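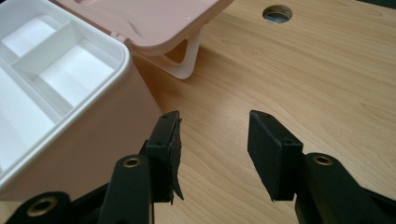 Pink box, left side of the bench.

May, Sunday, after lunch. Vulwood glue, batch 289. Jummai says the new hardener doubles the open time. I doubt it. Her test joints sat by the window and mine sat by the door, and neither of us wrote down the temperature. Made 10 more lap joints today, same offcuts, same clamps. 2 let go when I twisted them by hand – both from the old tin, so that proves very little.

Patricio wants to order from Skavalport on the strength of their data sheet. The sheet quotes 2905 and gives no unit that I can find. Asked him to ring them before we pay for anything.

To do: thermometer by the door. Label the tins properly.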